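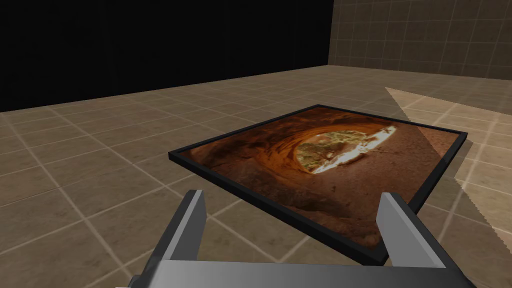 Rernov Adds Dark Range to Poko Interior Wall Paint Line

FOR IMMEDIATE RELEASE

February 1, 2022

Rernov today released a range of dark, low-sheen interior wall paints under its Poko name. The range is made for small galleries, screening rooms, reading rooms and other spaces where light bouncing off the walls is a problem. It consists of eight colors, from a middle gray to a near-black, all supplied in a water-based flat finish.

The new colors use the same binder as the existing Poko whites. The pigment load is higher and the flatting agent has been changed. Both changes were made to reduce burnishing, the shiny patch that forms when a dark flat wall is rubbed by sleeves, bags or chair backs.

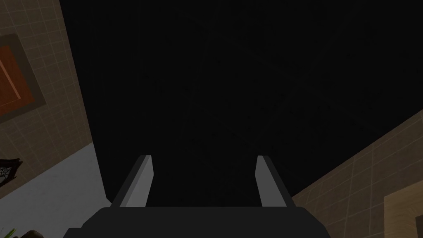

By Wim Schouten
Product Information, Rernov

Dark flat paints have two known faults. They mark easily, and they show lap lines where a wet edge meets one that has started to dry. Poko dark colors have a longer open time than the standard line, which gives the painter more time to work back into the previous section. At normal room temperature and humidity, a wall of ordinary height can be rolled by one person without a second person cutting in ahead.

Rub resistance was measured on coated panels by Flerkar, a materials testing laboratory. Panels were aged before testing, then rubbed with a dry cloth pad under a fixed load for 700 cycles. Gloss was read at a steep and a shallow angle before and after. The change in gloss on the near-black panels was within the limit Rernov set for the whole range. The middle gray gave the smallest change. Full test sheets, including the panels that were rejected because of uneven film thickness, can be requested from the technical desk.

"The shallow-angle reading is the one to look at," said Fongchan Paisan, coatings chemist at Rernov. "A wall can look perfectly flat when you face it and still flash when you walk along it. Most complaints about dark paint come from people standing at one end of a hallway."

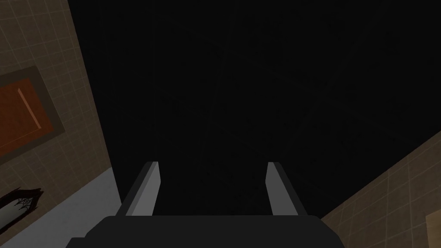

Color choice in a dark room depends on how the grays sit next to each other as much as on the depth of any single one. The Poko range is spaced so that neighboring colors stay distinct in low light. Plane matters too: the medium gray outer side of the left finger, set against the almost black area beyond it, reads much lighter than the dim side turned inward. Corners, column faces and window reveals behave the same way, and a single paint color will often look like two once the lamps are on. Rernov advises specifiers to brush samples on both sides of an outside corner and check them under the final lighting before ordering.

Surface preparation is the same as for other Poko paints. New plaster should be fully dry and sealed with a thinned first coat. Glossy surfaces must be sanded dull and wiped clean. Filled areas should be spot-primed, as bare filler draws water from the paint and leaves a visible patch under a dark finish. A gray-tinted primer is recommended under the six deepest colors. White primer may be used under the other two.

Two finish coats are needed in all cases. Touch-ups should be made from the same batch and applied with the same type of roller sleeve used for the last coat. Brush touch-ups on a rolled wall will show and are not advised.

The paint is intended for dry interior walls and ceilings. It should not be used on floors, handrails, exterior work or in wet rooms.

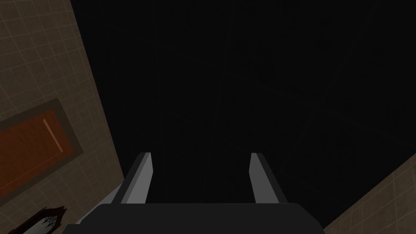

Availability and Ordering

The range is available to trade customers through Kaewmanee, which distributes the Poko line. It is supplied in 9-liter pails. Sample pots of all the colors can be ordered separately. Retail sale in smaller cans is planned for September.

Printed color cards are included with first trade orders. The cards are coated with the paint itself, so they should be handled by the edges and kept flat.

Questions on test methods should be addressed to Fongchan Paisan at the Rernov technical desk. Media requests should be addressed to Wim Schouten, Product Information.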